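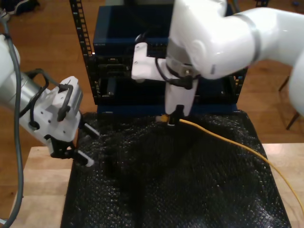
Lesteck Parry 831 patch lead, 2 m, yellow

Reviews > Networking > Copper leads

A patch lead is a simple product and most of them work. The differences lie in how the plug seats, how the boot behaves when the lead is pulled through a crowded rack, and how the jacket hangs once it has been in place for a few months. Lesteck sells the Parry 831 as a general-purpose lead for small racks and wall cabinets, in several lengths and colours. We bought the 2 m version in yellow and used it on the bench and in a live cabinet, with a Fedska lead of the same length for comparison.

The short version: the plug and boot are well made, the jacket is stiffer than we would like, and the labelling is poor. It is a sensible buy for a bench or an open rack. For a dense cabinet there are better choices.

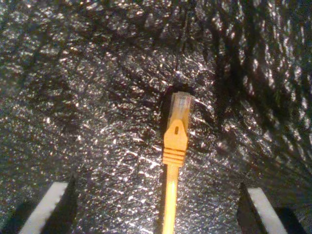

Prakemgate Bench Notes
Words and testing: the Prakemgate workshop desk
Last revised: April
Section: Copper leads

What is in the bag

One lead, coiled, with a paper tie. There is no printed sheet and no test report. The tie is preferable to the wire twist used on the Fedska, which leaves a dent in the jacket if it has been done up tightly in the warehouse. The Parry came out of its coil with some memory but no kinks.

The bag carries the length and the part number. The cord itself does not repeat the length anywhere we could find. Once two lengths are mixed in a drawer they have to be measured or laid side by side, and the printed legend on the jacket is small enough that we gave up reading it under ordinary room lighting.

Plug

The plug is a clear RJ45 type with a square tip. Clear housings remain the better option for anyone who has to find faults. The orange-tan of the cable material shows through the lower part of the body, so it is possible to get some idea of how far the cable has been pushed in before the plug was closed. A tinted or fully shrouded plug gives no such help. Under a bench lamp the clear walls throw back a good deal of glare, and the plug has to be tilted to see anything useful near the contacts.

Mould lines on our sample were light. There was no flash on the tip, and the plug went into every socket we tried without needing a second push. Latch action is firm, with a distinct click. The Fedska is softer and can be left a little short of fully home, a fault we have met several times in service.

We put one end through 70 insertions in the same switch port, checking the link after each. No insertion failed to bring the link up. The latch felt slightly looser at the end than at the start, though it still held against a straight pull by hand. This is a modest test and should be read as such. It says nothing about what happens over years in a warm cabinet.

Boot

The boot is the best part of the product. It is a one-piece moulding in a light orange, a shade deeper than the catalogue's yellow would suggest. The upper part comes to a rounded point that lies over the base of the clear housing. Below that it widens into angled shoulders, then draws in again towards the ribbed section where the cord leaves. There is a narrow slot with rounded ends in the upper middle.

The practical benefit is in the shape of the shoulders. They give the finger and thumb somewhere to bear when the plug is drawn out, and the grip does not end up on the cord. On the Fedska, which has a plain parallel sleeve, there is a tendency to hold the jacket and pull. People are told not to do this and do it anyway.

The ribs bend progressively. With the plug held in a vice and the cord pulled to one side, the bend begins some way down the ribbed part and there is no sharp corner at the root of the plug. The moulding is firm to begin with and eases a little with handling. It did not slide back along the cord at any point in the test.

The cost of all this is width. Side by side in adjacent ports the shoulders sit close, and in a fully populated block it becomes hard to get a finger between them. Above and below there is less of a problem. If your switch has stacked rows with every port in use, check the clearance with a pair of leads before ordering in quantity.

Cord and jacket

The cord is round and smooth, noticeably narrower than the boot, and even in section along its length. Colour is consistent from end to end. Against dark equipment it is easy to follow by eye. We do much of our bench patching on a small black rack with a navy switch in it, stood at the back of a wooden table with black bubble wrap laid over the top, and a yellow lead is far easier to trace across that than the grey ones we used to buy.

Stiffness is the main complaint. The Parry prefers a wide arc. Laid on a flat surface it will run in a gentle curve and stay where it is put, and this suits bench work well enough. Dressed into a vertical manager it pushes back. We had to use more hook-and-loop ties than usual to keep it flat, and a short loop behind the rack tended to spring outwards and catch the door. The Fedska jacket is softer and drops into place with less effort.

Stiffness does bring one advantage. The plug can be fed into a port at the back of a shelf by holding the cord a short way behind the boot, where a floppier lead would droop and miss. For blind patching this matters more than it might seem on paper.

The surface picks up dust at a normal rate and wipes clean with a damp cloth. Marker pen comes off with alcohol, though a faint grey shadow is left. Wrap-round labels hold properly on the smooth jacket provided they are kept away from the ribs.

Link behaviour

We ran the lead between the bench switch and a small server at gigabit speed, copying large files in both directions while flexing the boot by hand. There were no dropped links and the switch's error counters stayed at zero. In the live cabinet the lead has been carrying ordinary office traffic without incident. We do not own a certification tester and make no claim about margins. Anyone who needs a lead to meet a particular category on paper should have it tested, or buy one with a report in the bag.

Handling on the bench

A few points for anyone using these leads for repeated patching on a table.

Keep the slack to one side of the work and let it run off the edge of the mat. The cord has enough spring to drag a light plug round if it is coiled in front of the rack.

Bring the plug up to the port square on. The boot is firm enough to steer with, and a plug that enters at an angle tends to stop halfway and feel as though it has latched.

Bubble wrap is kinder to the clear housing than bare wood, but a plug set down on it will roll to whatever angle the bubbles allow. A folded cloth is steadier if you need to look closely at the contacts.

Compared with the Fedska

The Parry has the better plug and much the better boot. The Fedska has the better jacket, takes less room in a full block of ports, and prints its length on the cord at both ends. Electrically we could not separate them with the equipment we have. Prices were close enough when we bought that postage decided which was cheaper.

In our own cabinet we have left the Fedska leads where they were and moved the Parry to the bench, where it is plugged and unplugged most and the boot earns its keep.

For: clear plug with firm latch; well-shaped boot that spreads the bend; easy to see against dark kit.

Against: stiff cord; wide shoulders in adjacent ports; no length marking on the cord; small legend.

Supplied by: bought at retail by Prakemgate. Lesteck was not told of the review. Slimmer-booted leads from the same range are listed by the maker, and we have one on order.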